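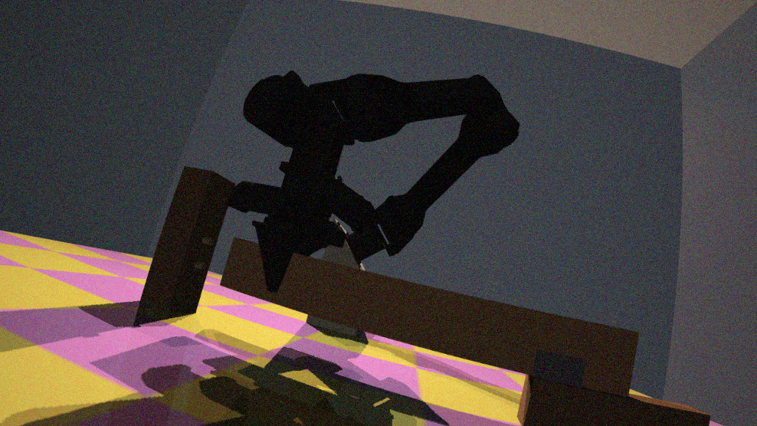 Brokico wood glue, the 202 — three months in

Used this on two shelves, a stool and a drawer front that kept coming apart. Short version: good glue, bad bottle.

Grab is fast. Maybe too fast if you're slow lining things up, which I am. On the stool I got the legs in, looked away to find a clamp and one had already set a bit crooked. Had to knock it out with a mallet and start over. My fault mostly. The label does say to have your clamps ready.

Once it's cured it holds. Stool gets sat on every day by a big guy (my brother in law) and no wobble so far. Drawer front took a real beating from the kids and the joint is fine, the wood next to it split first.

Cleanup is easy if you catch it wet. Damp rag, done. If you dont, it dries a kind of yellow tan and stains blotchy around it. Sand it back before you stain. I skipped that on the first shelf and you can see it from across the room.

The bottle

Cap clogs. Every time. I keep a finish nail stuck in the tip and even then the first squeeze is a blob. Flolleo has the twist top that closes properly and I wish they'd just copy it. Ended up pouring mine into an old Flolleo bottle — works great, looks dumb.

Compared to the others

Had a half bottle of Awad left so I glued up some scraps with both. Awad gives you more time and runs more. Brokico is thicker, stays put on a vertical edge. Both broke in the wood and not on the glue line when I hit them, so call that a tie. For a big panel I'd still take the Awad. For small fiddly stuff, this.

Havent tried it outdoors. Label says indoor only and the garage gets damp by November so I'm not going to risk the good bench on it.

Nigel Hartley at the hardware counter told me to store it upside down in a jar. Did that, helps a little with the clogging, made a mess of the jar.

Price is fair. Would buy again, probaly the big size, and decant it.

Four out of five. Lost one for the cap.

Posted Sep 20, 2023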